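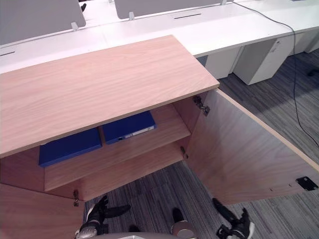 Questions about visiting the Standulik court

Many people come to the court for the first time because a friend or a relative has a hearing. We collected the questions which they ask us most often. We cannot give legal advice on this page.

## Can anybody sit in the public gallery?

Most criminal hearings are open, and you do not need an invitation. The gallery of the main courtroom has 60 seats. Youth cases are closed to the public, and a judge can also close a part of another case.

## How do I find the right courtroom?

The list is put up beside the entrance in Sadowski Street at 8.30 in the morning. It shows the name of the accused, the case number and the room. Rooms can change during the day, so please look again after lunch.

## What happens at a first hearing?

The charge is read and the accused may be asked to confirm name and address. Usually no witness is heard. Many first hearings finish in a few minutes, and then the case is adjourned to a later date – often the next month.

## What does "remanded in custody" mean?

The person stays in prison until the next hearing. It does not mean that he or she was found guilty.
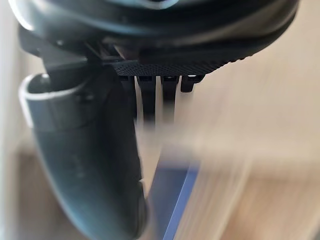
## Who decides about bail?

The judge decides, after listening to the prosecution and the defence. Bail can come with conditions, for example to live at a certain address, to report to the police station in Starier or to pay a surety. In a case of this kind the surety may be 2,000 or more.

## May I write about the case on the internet?

You may report what was said in open court, if the judge did not forbid it. Please do not publish the name of a victim or a witness who is protected by an order. You also may not record sound or take photographs in the building.

## How can I come by bus?

Line 340 from Bandumix stops opposite the entrance. In the evening the last one leaves at 6.15, and some hearings end later than this – then you must walk to the station.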